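Storage of Small Play Items in Soft-Sided Bins: Final Report
Ayane Ogura, Product and Interior Studies, submitted in May

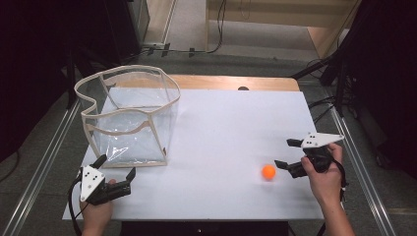 1. Purpose

This project examined whether soft, see-through storage bins are suitable for small play items in a shared activity room. The work was carried out at the Vimivby after-school center, where balls and other small toys had previously been kept in closed cardboard boxes. Staff reported that children emptied several boxes to find one item and that tidying at the end of the afternoon took too long.

2. Materials

The bin selected for study is open at the top, with clear plastic walls and beige fabric trim along the rim and the corner seams. Small balls, among them an orange one close in size to a ping-pong ball, served as the main test items. Sorting was done on a white tabletop.

3. Procedure

The center's inventory listed 1,196 small items, of which 192 were balls. Each tidying session was limited to 40 minutes. Cardboard boxes were used in the first half of the study and clear bins in the second. Staff kept a written log of items returned to the wrong place.

4. Results

Fewer misplaced items were logged with the clear bins. Staff also noted that children asked for help less often. The soft walls were a weakness - 2 bins sagged when stacked, and the plastic creased after repeated folding.

5. Recommendations

Clear bins should be kept on low shelves in a single layer. Heavier toys should remain in rigid boxes. A further study could compare bins of different heights, as the younger children had difficulty reaching items at the bottom.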